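Convocatoria: participantes para un estudio sobre fallos de agarre en reposición automática

Lulbridge busca personas con experiencia en tienda o almacén para participar en un estudio sobre seguridad en el robot reponedor Stoltex. El trabajo es presencial y remunerado, y empieza en marzo.

Qué pasó

En diciembre, durante una prueba nocturna en el local de ensayos de Altlow, una unidad Stoltex apretó de más una botella de limpiador de baño al girarla para dejar la etiqueta al frente. El tapón cedió y el producto cayó sobre la balda inferior y el suelo. El robot no detectó la pérdida y siguió trabajando. Colocó 3 botellas más antes de que el técnico de turno pulsara la parada de emergencia. No hubo heridos. El pasillo estuvo cerrado hasta las 11:00.

Al revisar los registros encontramos 294 avisos de fuerza excesiva en 2222 maniobras de giro. El umbral de alarma estaba mal configurado y ninguno de esos avisos detuvo la máquina. El umbral ya está corregido - las pruebas con líquidos siguen suspendidas hasta que termine este estudio.

Qué harán los participantes

Colocar, girar y alinear envases en estanterías metálicas, a ritmo normal de tienda. También revisarán grabaciones de maniobras del robot y marcarán el momento en que ellos habrían parado. No se trabaja junto a robots en marcha.
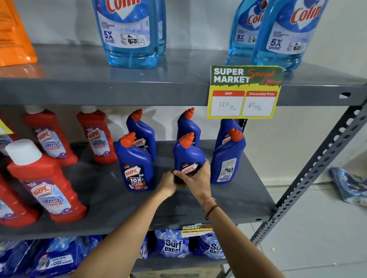 Tiempo de lectura: 2 min

El giro con las dos manos, una en la parte baja de la botella y otra sobre la etiqueta, es la maniobra que más nos interesa. Se repetirá con envases de cuello inclinado como los de Harpic azul y con otros de cuello recto.

Requisitos

Mayoría de edad y al menos seis meses de experiencia en reposición. No tener alergia conocida a productos de limpieza. Se valora haber trabajado con sistemas Maksymiv o similares, aunque no hace falta.

Condiciones

Turnos de cuatro horas, de mañana o de tarde. Guantes y calzado de seguridad a cargo de la empresa. La compensación se paga al final de cada turno - también si el participante decide dejarlo antes.

Para apuntarse, escribir a Helju Bite, responsable de seguridad de pruebas, con el asunto "Estudio 1597". Indicar experiencia y disponibilidad horaria. Las plazas se asignan por orden de llegada.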